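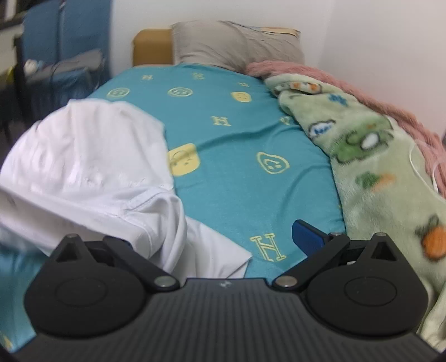 Hand-held gripper won't let go of cloth on one side, and now the arm has learned to do the same

Community Help > Grippers and Hand Tools > Faults and Repairs > Soft Goods

beddingandbolts
Posted July 2021

Hello everyone, and please bear with me, as I've never managed to ask a short question in my life.

I've been recording bed-tidying work with a Bero hand-held gripper, the kind you squeeze with a trigger and carry about yourself, with the camera on the tool. The recordings go into training for an Ovholm arm that sits on a rolling base. The task is simple to say and awful to do: take the clothes off the bed, straighten the blankets, leave the pillow alone. I use a real bed with real bedding on it, so there's a teal fitted sheet with letters and smiley faces all over it, a big pillow standing up against the wall, a green plush blanket down the right side and a shaggy pink one bunched along the wall behind that. Then there's a white garment on the left half, and that's where my trouble lives.

When I slide one finger under the garment and close, everything is fine. I lift, I carry, I set it down, I release the trigger. The right finger swings out as it should. The left one comes open part of the way and stops. The cloth stays hooked on it, and I have to give the whole tool a little shake before it drops. On a bare table with no cloth I can work the trigger all afternoon and both fingers open every time, which has made it terribly hard to show anybody the fault.

I didn't think much of the shaking for the first few sessions (you get used to a tool's ways, and I had gotten rather fond of this one). But I went back through the set last week, all 284 recordings, and found the shake in 41 of them. The width reading is wrong in those too. Fully open ought to read 79 mm, and in the bad ones the log says 79 mm while the cloth is plainly still hanging from the left finger.

Now for the part that has me worried. We ran the trained policy on the arm, and it has picked up my shake. It set a shirt down at the edge of the mattress, opened, didn't look to see whether the shirt had come free, and flicked its wrist hard to the side. The shirt hadn't been caught at all. The arm hit the headboard and faulted out on a force limit, and there's a dent in it now. No one was near it, I'm glad to say, but a person standing at that side of the bed would have been thumped.

So I suppose I have three things to ask. Why does one finger hang up on cloth and never on a bare table? Can I rescue the 284, or do I have to start over? And is there a sensible way to stop the arm from flicking in the meantime? I've tried a drop of oil on the left pivot, and a new return spring from Lacerda Supply, and neither one made any difference I could feel.

Thank you for reading this far. I know it's a lot.

slowhands_workshop

Hello, and don't apologize for the length, you've given more useful detail than most people do! I've looked after several of these Bero tools, mostly used on towels and bedsheets, and I've met your fault more than once.

My money is on thread in the linkage. Each finger rides on its own arm with a round pivot close to the central body, and there's a gap behind the pivot that's just wide enough to swallow lint. Plush blankets are dreadful for it, and shaggy ones are worse. A few fibers get pulled in, they wrap around the pin, and over some weeks they make a tidy little felt washer that you can't see from the front. With nothing in the fingers the spring has enough push to get past it. With a garment dragging on the finger it doesn't, and there you are. It would also explain why the oil did nothing for you. I'm sorry to say that oil makes the felt swell, so please don't add any more.

To check, unplug the tool and hold it so the fingers point at the floor. Hang something with a bit of weight from the left finger – I use a small bag of coins – and let the trigger go slowly. Then do the same with the right. If the left stops partway and the right doesn't, you've reproduced your fault on a bench, and you can finally show somebody.

Cleaning goes like this:

1. Take the pad off the finger. Mark it first if you're as forgetful as I am, because left and right aren't the same shape on every version.

2. Back out the pivot screw and lift the linkage arm clear. There's a thin shim behind it that likes to roll under furniture.

3. Pick the fibers out with tweezers. Don't cut at them with a knife, the bushing scratches easily.

4. Wipe off every trace of the oil with alcohol on a lint-free wipe, and let it dry.

5. Put it together dry and repeat the coin test before you record anything.

While the pad is off, run a fingertip along its edge. On mine the black edging had lifted from the blue at one corner and made a tiny hook, so small I couldn't see it without my glasses. A knitted thing would catch on that every time. If yours has lifted, replace the pad. I glued mine and regretted it, the bead of glue caught on cloth just as well as the corner had.

About the reading. On the version I know, the width comes from the trigger side and the tool assumes both fingers follow. So when you let go fully it will write down fully open, whatever the left finger is up to. I'd want you to check that against your own model. If it's the same, your log has been telling you what your hand did, and the camera is the only witness to what the fingers did.

I'd love to hear what you find in there. The last one I opened had a wad of pink fuzz in it the size of a pea.

quickfix_q

Stronger spring. Fukska sells one that fits. Had the same thing on mine, fitted it in five minutes, never came back.

slowhands_workshop

A friendly word on the spring, if I may. It will hide the fault for a while, and I understand the appeal. But it also makes the trigger heavier, and your hand gets tired, and a tired hand closes differently. I could tell from the recordings which ones had been made late in the day. Clean it first and see whether you still want the spring afterward.

millpondrobotics

Lovely thread, and I'm so sorry about your headboard. I'll leave the mechanics alone, they've been covered nicely, and stick to the data and the safety side. I run the arm end of things where I work and I've had to clean up after a habit like this one. Ours was a double tap on drawer handles. We were all very proud of that model until it tapped a glass door.

First, the arm. Please stop running that policy at full speed today, even if it behaves nine times in ten. A motion that was learned as a release trick can turn up at any release, caught cloth or no caught cloth, and you've seen that already. If you need to run it at all, cap the wrist speed in the Ovholm controller itself, not in your own script, so the cap holds when your script falls over. Keep everyone out of reach on both sides of the bed and at the foot, and have one person with a hand on the stop button who isn't also watching a laptop. I'd keep that rule after the fix too.

There's another thing I'd put right before the next session, and I hope you won't mind my mentioning it. You've got a thin white cable looping across the green and pink blankets on the right. A finger that lets go late is a nuisance with a shirt in it, and a good deal worse with a cable in it. If the arm pinches that along with a fold of blanket, then hangs on and flicks, it will drag over whatever is on the other end. To a policy that has been fed white cloth on a teal sheet, I wouldn't trust a white cable to look like something to leave alone. Tape it to the wall, or get it out of the room altogether.

Now the 284. Don't throw them out! I'd go through it this way.

Pull the 41 and set them aside in their own folder. You may be able to trim them: keep the approach, the grasp and the carry, and cut before the release. Whether that helps depends on how your training handles a recording with no ending. Ours accepted them once we'd marked them as partial, and they were good grasps, so it felt a shame to lose them.

Then watch the releases in all the others, with your eyes, at half speed. I know it's tedious. A person who has been shaking a tool for weeks will also do a smaller version without noticing, a little dip or a turn of the wrist just after opening. When we did this for the drawer taps we found 17 more that no one had flagged, and they were the ones keeping the habit alive after we'd dropped the obvious cases.

Don't try to find them from the width log alone. If slowhands is right, it will look perfect. Wrist motion in the second after the trigger opens is a better filter, and you can sort by that and start watching from the top of the list.

Last of all, record some fresh releases after the repair, on the same bed with the same bedding. Open, pause, look, and move away straight up. Make the pause longer than feels natural. Include a few where the cloth really is snagged and you do the right thing about it, lowering back down to the mattress and opening again. Otherwise the arm will have no idea what to do the one time it needs to, and cloth being cloth, it will need to.

beddingandbolts

Oh, you are kind, all of you. I did the bag of coins and the left finger stopped halfway, first try, after all those weeks of it behaving itself in front of visitors. Then I opened it up. Felt washer, exactly as described, mostly green with a bit of pink wound through it, and soggy with my oil. The shim went under the wardrobe and took longer to recover than all the rest of the job.

The corner of the pad had lifted too, so new pads are on order, and I won't record until they're on. My tool does read from the trigger side, I checked by holding the left finger shut with my thumb and letting go, and it cheerfully logged 79 mm.

The wrist speed is capped in the controller and the cable is taped up along the wall. I'm on my second evening of watching releases at half speed with a pot of tea, and I've found six extra so far, including one where I seem to be stirring soup. I'll post the count when I get to the end of them.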